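Re: [grasp-planning] depth holes on clear objects, planner goes for the table

On the Flokenside list in May, someone wrote:

> We're on the Lukance planner, stock config, parallel gripper, fixed depth
> camera. Anything opaque is fine. As soon as we put a clear bottle down the
> point cloud has a hole in it and the top grasp candidate ends up on the
> label edge or in the table plane. Tried turning up the smoothing, made it
> worse. Is there a setting for this or do we need to swap the sensor?
>
> Also: does anybody trust the grasp score at all for objects lying down?

Short answer, no single setting, but you don't need a new sensor yet. We went through the same thing with the Ondum branch. Quick notes, sorry for the state of them, have to be out of here by 4.

First thing – turn the smoothing back OFF. It pulls the hole edges down into the table plane and then the planner thinks the bottle is a bump. Check `fill_holes` too, it's on by default in stock config and does the same thing a bit more quietly.

Second, use the color mask. We segment in RGB, take the outline, and fit a capsule to it standing on the known table plane. Ignore depth inside the mask completely, except where there's a label. Labels give good depth. A pump bottle on its side is our standard test now, it has everything bad at once: clear body, shiny liquid, printed wrap, and a spout that sticks out and drags the long axis off if you let it into the fit.

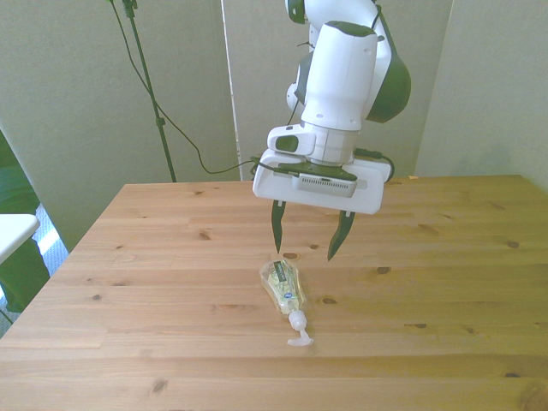
*Grasp planning maintainer, Ondum branch*

Pose above is what you want before the close: fingers open, gap over the wide end of the bottle, well away from the pump. If yours is hovering over the neck then the spout is still in your mask. Erode the mask a few pixels and keep the biggest blob, that got rid of it for us in nearly every case.

Third, finger yaw. Planner wants to close across the short side, fine, but with a capsule fit the axis can flip by 180 between frames and the wrist goes for a long walk to get to the same grasp. Add the symmetry flag (`axis_symmetric: true`) and it picks whichever is closer. Watch the cables if you leave it off.

Numbers, for what they're worth. Same set of attempts both times, 2000 in sim: planning time went from 114 ms to 96 ms with the mask fit, mostly becuase it stops sampling candidates inside the table. Haven't got a real-arm number I'd put on a list.

On the score – no, I don't trust it for lying-down objects. It's weighted on contact normals and those come from the depth you just threw away. Recompute them from the capsule or just rank by distance to the center of the body. We do the second one. Ugly but fine.

Knots in a pine table are another one to check, btw. Ours came up as tiny seperate blobs in the mask until we set a min area. If you're on a plain tabletop you can skip that.

The Ó Néill patch for the mask node is in the contrib folder, needs a rebase against current Lukance, two conflicts, both in the config loader. Take the contrib side for both.

If it still dives for the table send me the mask and the raw depth for one frame, not the merged cloud. Can't tell anything from the merged cloud.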